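Honport grippers put through bathroom tests

Posted Friday in Robotics, Hardware
Share this article Print 2 comments

Stasuvby has begun a side-by-side trial of two hand-held grippers at its test rooms in Honport, with sinks and bathroom worktops as the first setting. The company wants to settle on one design before it orders parts for a larger batch in July.

The two models are known in-house by the names of their makers, Kuvutska and Huỳnh. Both are held and worked by a person, and the movements recorded are later used to train robot arms for household jobs. Until now Stasuvby has tested most of its hardware at a plain bench, where results for the two were too close to call.

Bathrooms were picked for the second round for their shiny surfaces and tight corners. White basins reflect a lot of light, and tracking software can lose a marker when glare falls across it. Reaching down into a bowl also turns the wrists to angles that seldom come up on a flat table.

The test plan lists 14 tasks, among them picking up a thin stick, moving a soap dish and wiping a rim. Operators work with a gripper in each hand and go through the full list before taking a break. Each task is repeated until there are 300 usable recordings for each model.
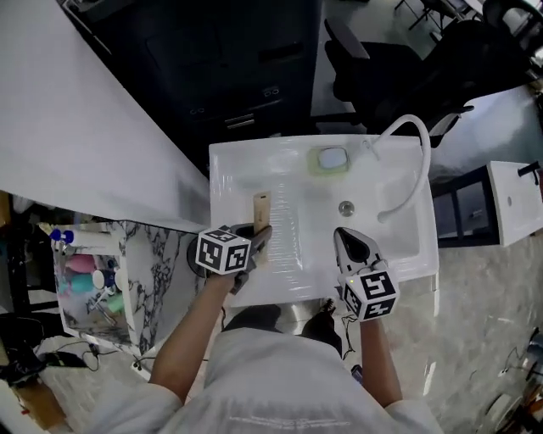

A stick held in the left gripper at the sink, with the right gripper's jaws open.

Early figures cover only the bench round and the first 9 tasks in the bathroom. Stasuvby says the Kuvutska model has closed more reliably on thin objects, while operators found the Huỳnh model less tiring over a long session. Of the recordings made so far in the bathroom, 103 had to be thrown out, mostly after the software lost track of a marker for more than a second. The company has not said how those were split between the two designs.

Cables are another point under review. Operators told the company that a lead hanging from the hand can pull at the wrist when they reach across a basin, and a lighter cable will be tried in the next round. A version with no cable has been ruled out for this year on grounds of battery weight.

The jaws themselves will stay as they are until all the tasks are finished, so that results from the first and last days can be compared. Soft fingertip covers may be added afterwards for work with bottles and tubes.

Kitchen tests are due to follow, using the same operators and a shorter task list. Stasuvby plans to publish a summary of the results on its website, with the recordings themselves kept for its own use.

Filed under: grippers, hand tracking, household robots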